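Macapagal Hardware – Floor Staff Meeting, November

17 Shares

Place: back room, between the key blanks and the returns
Start: 7:10 a.m. (called for 6:45)
In the chair: Reynaldo Belmonte
Present: paint, plumbing, garden, both registers, receiving, the Saturday crew minus one
Excused: keys and locks, at the dentist
Minutes: receiving, again

1. Minutes of the last meeting

Read by two people, approved by everyone. One correction. The October minutes said that plumbing "agreed" to take over the battery rack. Plumbing would like it recorded that plumbing was eating a bagel at the time and made a sound. The word has been changed to "did not object." The battery rack stays with plumbing.

2. Old business

2.1 The stepladder. Found. It was in the aisle with the other stepladders. It has been marked STORE USE in paint marker on both sides and on the top step, under the part where it says not to stand.

2.2 The bell at the back counter. The new one has been installed and works very well. Register two asked if it could work a little less well. Reynaldo will look at putting felt under it.

2.3 Coffee. The jar took in less than it cost us for the third month running. No names were mentioned, although several people looked at garden. Garden said it drinks tea. Tea comes out of the same jar. This was new information to garden.

2.4 Parking. Please don't park in front of the roll-up door on delivery mornings. This has been in the minutes every month since spring and is now considered a tradition.

3. Stock count

Receiving reported that the hand tool and paint sundries count is finished, apart from the part that isn't. The system has us at 2679 pieces. The shelves have us at 83 fewer. Most of the gap is sandpaper, which gets opened, felt, and put back as singles, and some of it is drill bits that were moved to the clearance bin without anybody changing their location in Pistex.

Paint asked if the count could be done on a day when the store is closed. Reynaldo said the store is closed on Thanksgiving and asked for a show of hands. The suggestion was withdrawn.

There was a longish discussion about Pistex and whether the handheld scanner is slow or the person holding it is impatient. Both positions had support. For the time being:

- Scan the item first and the shelf second. Doing it the other way around makes a new shelf.
- We now have a number of new shelves. Receiving will delete them.
- If it freezes, set it down and walk away for a minute. Do not hit it on the counter. It does help, but don't.

4. Rasholm order

The Rasholm delivery came in on four pallets. Three of them were ours. The fourth was a pallet of toilet seats addressed to a plumbing supplier across town, and it sat in the roll-up bay for a day and a half while both companies explained to us that it wasn't there. It has gone.

What did arrive for us: peg hooks, 421 of them, in one carton, not sorted by length. Whoever packed it must have been having a day. Register one and the Saturday crew spent most of a shift sorting them into coffee cans. The cans are on the second shelf in the back room and they are labeled SHORT, LONG, DOUBLE and WHY. If you come across a hook that fits nothing we own, it goes in WHY.

Short-shipped: putty knives, the two-inch angle brushes, and every last pair of work gloves in medium. We have plenty of gloves in small and in extra large, and Reynaldo asked that we stop suggesting that people wear one inside the other.

5. Pegboards and impulse displays

This was supposed to be the main item and got to us at 7:50, by which time register two had to leave and open up.

Reynaldo went out to walk past the Skelano store on his day off and came back with opinions. Skelano hangs its hand tools by the job: everything for painting a room together, everything for a wobbly chair together, and so on. We hang ours by wherever there was a free hook. He would like to try it their way on the small boards before touching the long wall.

Paint is in favor, so long as rollers remain paint's business wherever they end up hanging. Garden is in favor as long as nothing with a long handle goes at the end of a board, where it gets walked into. Plumbing asked which job a plunger belongs to and was told that it was welcome to think about that quietly.

The small white board was discussed at some length. General feeling was that it looks like five people put one thing each on it and left, which is pretty close to how we stock it.

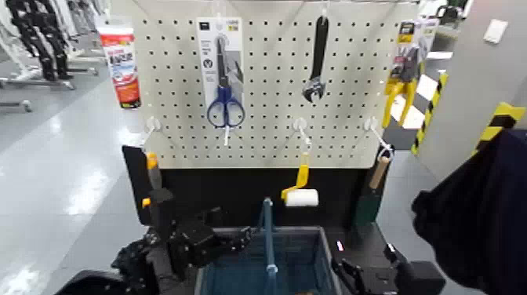 Small white pegboard: packaged scissors, adjustable wrench, foam roller on the lower hooks. Blue-lined basket in front.

Points raised on this board:

a) The wrench. It has no card on it that anyone could point to, and it hangs jaw down. Plumbing believes wrenches should hang jaw up. Paint believes that plumbing should get out more. No decision.

b) The scissors are hung with the blades up and the blue handles at the bottom. Register one says customers reach for handles, so it's fine. Left as is.

c) The roller. It's a small one with a yellow handle and a white foam head, and it hangs low enough to disappear against the black base unless you are already looking for a roller. Move it up a row. Paint to do it, since rollers are paint's business, see above.

d) The wooden-handled tool with the green on the blade, at the right-hand side, is leaning. Garden says that it isn't garden's. Receiving says it came in with garden's things. It will get a proper hook out of the LONG can and an owner by the next meeting.

e) The yellow-handled tool in the clear pack is up in the top right corner and can stay there. First thing all morning that everyone agreed on.

f) Baskets. The blue one with the gray rim is the kind we want near the boards. People who pick up a basket buy a second thing, or that's what Reynaldo read somewhere. The handles are supposed to stand up so that they can be grabbed without bending. Whoever has been stacking baskets in the paint aisle with bricks in them, please put back the bricks.

After this the discussion moved to what "by the job" would mean for scissors, which are for every job and therefore for none. Suggestions were wrapping, wallpaper, opening the packaging on other scissors. Reynaldo asked for one sheet of paper from each department with three jobs on it and what you would hang for each. Real jobs that customers come in and ask about, please. "Fixing stuff" was on last year's sheet and we aren't taking it again.

Agreed for the trial:

- Two small boards only. Long wall stays as it is until after the holidays.
- One job per board, written on a card at the top, in marker, by somebody with legible handwriting. This rules out receiving and Reynaldo.
- No more than two of any item on a board. The rest goes in the drawer or on the shelf.
- Empty hooks come off at closing and go back in the can they came from.

6. Holiday hours

Posted by the time clock. Saturday hours run an hour later through the end of the season. The Saturday crew asked if the extra hour comes with anything. It comes with pay. They had been hoping for pizza. Reynaldo will find out what pizza costs now.

The string lights go up in the front window this week. Please test them on the floor before somebody climbs up there. Last year's set was tested afterward.

7. Customer matters

7.1 A customer returned half a can of stain, saying it was too brown. It was Dark Walnut. Refunded, with a smile, by register two, who would like the smile noted.

7.2 The gentleman who comes in to have one key cut at a time is at 17 keys for the year. Keys and locks has stopped asking.

7.3 Cutting chain: the cutter is out of true and pinches. Use the one in receiving until it's been looked at, and bring it back. "Back" means receiving.

8. Any other business

Garden asked what happens to the unsold bulbs. Markdown on the first, then markdown again, then garden may take them home and stop asking.

Paint would like the tint machine left alone by people who aren't paint. The color that was mixed on Tuesday evening has been put out at a discount under the name "As Is."

Lost and found: one reading glasses, one child's mitten, a tape measure that may well be ours.

Actions

Reynaldo – felt for the bell, price of pizza, phone Rasholm about medium gloves
Paint – move roller up one row, write the cards for both boards
Garden and receiving – settle the matter of the green tool between them
Plumbing – battery rack, plunger
Receiving – delete the extra shelves in Pistex, recount sandpaper
All departments – one sheet, three jobs, in Reynaldo's tray by the end of next week

Meeting closed 8:20. Store had been open for twenty minutes.

Next meeting: first week of December, 6:45 sharp. Bagels if the jar allows.

Share this
3 Comments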